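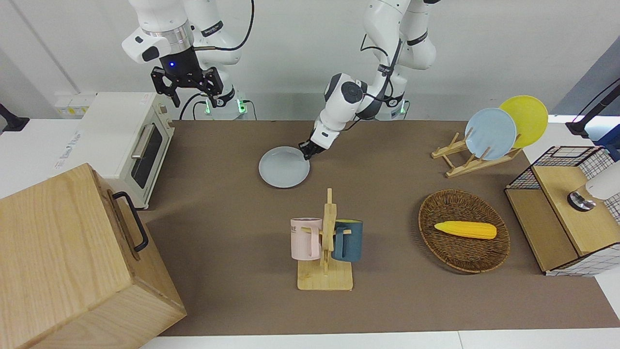 What is the Nimia project trying to find out?

Whether a game-playing agent trained only on screen images can learn a long puzzle game from scratch, and whether the planning it picks up carries over to levels it has never been shown.

This report covers the second funding period, which closed at the end of July. It was put together by Francine Cormier with sections from Fouad Khoury (training) and Seren Meredith (evaluation). The budget tables go to Wayne Friesen separately.

Work since the last report

The first period ended with an agent that could finish the tutorial levels of Zastach, the tile-sliding game we use as our test bed, and very little beyond that. It tended to settle on one safe move and repeat it until the turn limit ran out. Most of this period was spent on that problem.

Fouad rewrote the reward scheme in two passes. In the first, the agent got a small bonus for reaching any board position it had not seen before in the same game. That stopped the repeating, but it also produced an agent that wandered and rarely finished anything. In the second pass the bonus shrinks as the game goes on, so exploring pays early and finishing pays late. We kept the second version.

The training set now holds 3598 levels, all made by the generator Gwion Vaughan wrote in the first period. Gwion also fixed a bug that let the generator produce levels with no solution. Those have been removed and the affected runs were repeated, which cost us most of two weeks on the cluster.

Results so far

On the 600 held-out levels, the current agent solves a little under half. The version described in our last report solved fewer than one in ten of the same set. Performance is uneven. Levels with one or two locked tiles are handled well. Levels with three or more are mostly failures, and watching the replays we see the agent open the locks in whatever order it reaches them.

Seren ran a separate check for memorization by mirroring the training levels left to right. The score dropped, but less than we had feared. She would like to repeat this with rotated levels before we say anything in print.

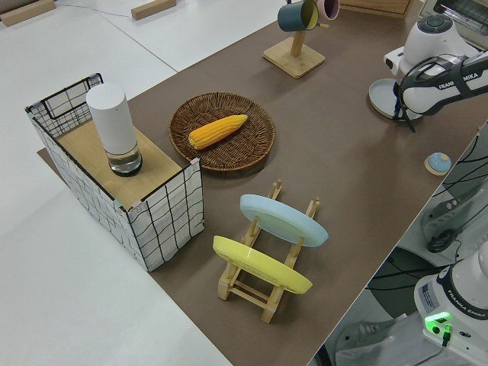

How is the agent compared with human players?

Seren gave the same levels to people who had never played Zastach and recorded how many moves they needed. The agent is compared with them on solved levels and on move count, using the same turn limit for both.

So far more than 200 games by human players have been logged. People still do better on the hard levels. On the easy ones the agent uses fewer moves.

Problems and delays

The Dorkix scheduler went down twice and we lost one overnight run each time. Checkpoints are now written every hour, so a repeat would cost less.

The planner module, which we call Petrenko, is behind schedule. It was meant to be joined to the main agent by now. It works alone on small boards but is too slow on full-size ones, and Fouad is testing a cut-down search in its place. If that fails we will ask to move the milestone to the next period.

Next period

Finish the Petrenko work or replace it. Run the rotated-level check. Add the larger boards to the generator. Draft the first paper, with Seren as lead author.

We are not asking for a change to the total award. We would like to move part of the travel line to computing time, and Wayne has the figures. The next team call is on Wednesday, and program staff are welcome to join.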